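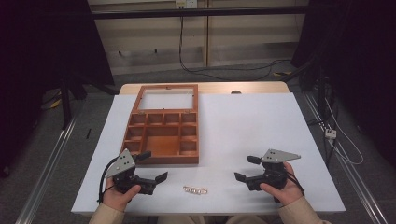
Teaching by Hand at Hirkholm

The laboratory at Hirkholm has spent much of the past year on a task that most adults complete without thought: putting a piece of jewelry away in a box. The work forms one part of Stutau, a program in which people perform household tasks with hand-held grippers so that a robot may later learn from the recorded movements.

The program is directed by Ea Bundgaard, who joined the laboratory after a period in industrial packaging. Her earlier work relied on remote control, with an operator seated at a console and a robot arm repeating each motion a short distance away. Operators became skilled, but they worked slowly and tired early in the day. With the hand-held devices, the operator stands at the table and performs the task directly, and the arm is not needed until the learned behavior is tested.

"People hesitate when they steer a machine from a chair," Ms. Bundgaard said. "They hesitate less when they can feel the weight of the thing."

The jewelry task was proposed by Chantal Turcotte, who plans the demonstrations. A chain bracelet has no fixed shape. It sags when lifted at one end, folds over itself when lowered, and can catch on a partition and come to rest across two compartments. A box divided into small cells leaves little margin for a careless release. A hinged lid with a clear window adds a further difficulty, as the operator must leave it fully open before reaching for the chain and must keep both grippers clear of it afterward.

Ms. Turcotte's written guidance to operators runs to 3 pages. Each demonstration begins with both grippers open and level above the table. The chain is taken at both ends where possible, raised to clear the wall of the box, and lowered into the compartment named on the task sheet. Operators are asked to move at an ordinary pace and to complete a poor attempt in the usual way, so that recoveries are recorded along with clean placements.

In July the group collected 131 demonstrations of the task. Borghild Nyberg, who reviews the recordings, set 20 of them aside. In most of those, a hand had blocked the view of the chain at the moment of grasping. She has since asked operators to keep their wrists lower and to approach from the sides of the table.

Opinions within the laboratory differ on how far the method will extend. Troels Oddsson, who maintains the test arm supplied by Meveck, notes that a human wrist can turn in ways the arm cannot follow. Some demonstrations that look graceful at the table must be altered before the arm can attempt them. He favors a return to remote control for tasks that require long reaches or heavy loads, and the laboratory has kept 2 consoles in service for that purpose.

Ms. Bundgaard accepts the point and regards the two methods as suited to different work. The next group of tasks, planned with the furniture maker Seppälä, will concern drawers and small cabinet doors. Demonstrations are scheduled to begin once the guidance for operators has been revised.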